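Rules for robot cells that dismantle or service desktop computers

Posted by Piroska Veres in Workplace Automation, January

Our organisation refurbishes office computers for reuse by schools and public bodies, and we are preparing a written procedure for a robot cell at our Plestgate site. The arm will work on desktop towers laid on their side with the side panel taken off, removing memory modules, drives and expansion cards. Operators will load and unload each machine by hand and will share the bench area with the arm at those times.

I have read the general safety standards for industrial robots and I am comfortable with the principle of a risk assessment. What I cannot find is guidance on the work itself. I should be grateful for advice on the following matters: whether the power supply unit needs its own isolation step when the tower has already been unplugged; what rules others apply to static discharge when the tool is metal and the bench is metal; whether loose cables inside the case should be treated as a hazard or merely as a nuisance; and how much should be recorded for each unit. We expect to process 2,857 machines under the first contract, and our insurer has asked to see the procedure before the cell is used.

I would add that our existing hand procedure runs to two pages and was written for trained technicians. It assumes judgement that the arm does not have.

Grumon

The risk assessment must cover the task as well as the robot, and this is where many procedures are weak. An arm that has been declared suitable for shared work is not thereby suitable with every tool. If the gripper has narrow metal fingers, or if it is holding a drive bracket with a sharp edge, the assessment should be made for the arm, the tool and the part together. It should be repeated when any one of the three is changed.

On isolation, we require the following before a tower is admitted to the cell:

The mains lead is removed and placed in the tray outside the cell. It is not left coiled on the bench.

The power button is pressed and held with the lead out, and the machine is then left to stand for the period given in the maker's service manual. Where no manual can be found, the machine goes to the hand bench.

The power supply unit is never opened in the cell, by the arm or by a person. If a unit has been removed whole, it is handled as a sealed part.

On static, the bench, the arm base and the tool should all be bonded to the same earth point, and the bond should be tested at the start of each shift. A bare aluminium bench is acceptable as a structure, but it is not a static control surface in its own right. A dissipative mat should be laid under the case, and the mat must have its own connection. Operators wear a wrist strap when loading and take it off before they step back to start the cycle, so that no one is tethered to a bench while the arm is in motion.

Cables should be treated as a hazard. Drive and power cables inside a case form loops, and a loop will catch on a finger of the gripper and drag the whole chassis if the force limit is set too high. Our rule is that cables crossing the working area are unplugged or clipped back by hand before the cycle begins. The same rule applies to the arm's own cable at the wrist. It should have enough slack for the full turn of the last joint and no more, and the programmer should run the path at reduced speed with a case in place - an empty bench will not show the problem.

The case itself must be held. Towers differ in depth, and release latches and panel clips stand proud of the edge on many models, so a single fixed jig seldom suits. We use 2 adjustable stops and a clamp on the side nearest the operator.

Anonymous member

We just put a sticker on the case when the lead is out. It has been fine so far. I would not spend long on the cable rules, as the arm stops itself if it touches anything.

Serra

I must disagree with the reply immediately before mine. A protective stop is the last measure and should not be relied upon as the normal means of dealing with a known obstruction. A written procedure that depends on it is unlikely to satisfy an insurer.

To the advice from Grumon I would add four points from our own practice at Cerstead.

Removed panels should leave the bench. It is common to set the side panel down next to the tower with its inner face upwards, and panels of that kind often carry raised posts and ribs on the inside. Such a panel takes up space in which the arm may need to move, and its height will not be in the programme unless someone has entered it. Either the panel has a marked position that the arm is told to avoid, or it goes to a rack.

The approach to the motherboard should be vertical wherever possible. Sideways movement below the top edge of the case should be limited to the part being gripped. An open processor socket is easily ruined by light contact, and where the processor has already been taken out a protective cover should be fitted before any other part is touched.

Neighbouring benches matter. Tools, papers and spare leads migrate towards the cell in the course of a day. The boundary should be marked on the floor and on the bench, and checked at each change of shift.

As to records, we note the unit number, the person who confirmed isolation, the programme version and any stop that occurred. For the first 100 units we also keep a picture of the case as presented to the arm, and we review the stops weekly with the operators present.

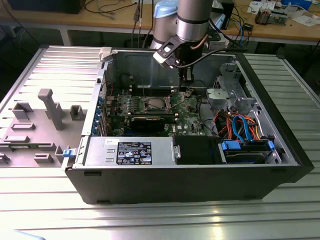 Piroska Veres

Thank you both. I shall adopt the rule on cables as written and add the static bond test to our shift sheet. May I ask whether the isolation check is signed by the person who removed the lead, or by a second person? Our draft says the former, and I am inclined to change it.

Related items

Marking out shared work areas on a bench
Earth bonding for mobile and fixed robot bases
Who may reset a protective stop?
Handling hard drives that still hold data
Writing a procedure for mixed models of computer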